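Category: Kitchen > Tables and worktops

4. Levelling the table

4.1 Put the Tokska table in its final place before you adjust the feet. Two persons should carry it.

4.2 Turn each foot by hand until the table does not rock. The maximum adjustment is 34 mm.

CAUTION: Do not push the table over the floor while the feet are turned out – the thread can bend. 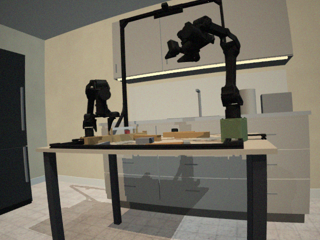
5. Care of the tabletop

5.1 Wait 2 days after oiling before you use the top.

5.2 Clean with a soft cloth and mild soap. Wipe always in the long direction.

Note: Light tops show coffee and beetroot stains faster than dark ones. Please treat these the same day.

Related guides
Ikonen wall shelf – fitting
Eltix drawer runners – replacing
Tokska bench – assembly

© Rorko. Questions about this guide: Lies Stevens, customer desk | Back to top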